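Moving the Athumani archive off the old mail server

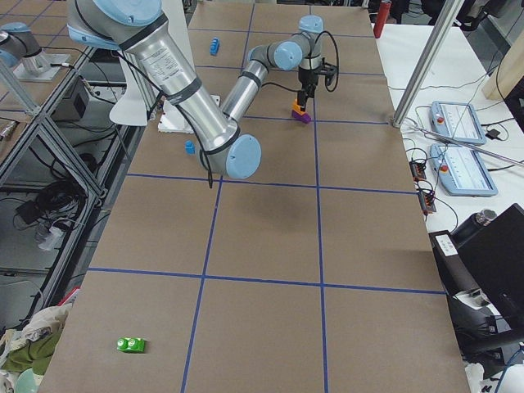
The Athumani mailing list ran for years on a single machine in Wukville, and the archive was stored as one mbox file per month. Matvii Mykhailiuk passed me the disk in September. I had expected a copy job. The copy took 4 minutes and the cleanup took most of the month.

The first problem was message separators. In an mbox file, a new message starts at a line beginning with "From " and a space. If the body of a message also has such a line, the software is supposed to escape it with a leading angle bracket. The old list software did this only after an upgrade, so the earlier files contain body text that any parser will read as a new message. I wrote a stricter check: the line has to follow a blank line, contain an address, and end in a valid date. That left 7 false splits, which I fixed by hand.

The second problem was character encoding. Many headers claim ASCII and contain bytes above 127. Most of these are Latin-2, some are Windows-1250, and the two differ in just enough positions to damage names. Kastriot Kovačević posted often, and his surname appears in three broken forms. I used it as a test string. If a conversion rule got his signature right, I kept the rule for that sender's mail client and year.

Threading was easier. I rebuilt it from the References header, then In-Reply-To, and did not fall back on subject lines. Subject matching joins unrelated threads called "question" or "update", and this list has plenty of both. The result is 1816 threads, including a lot of single messages that were probably replies once.

The static pages are generated by Hendix, with 2 local patches for date sorting. Old URLs redirect to the new ones. Attachments are not online yet. They are on the Nisside box, still in base64, and I need to go through the file types before I put any of them up.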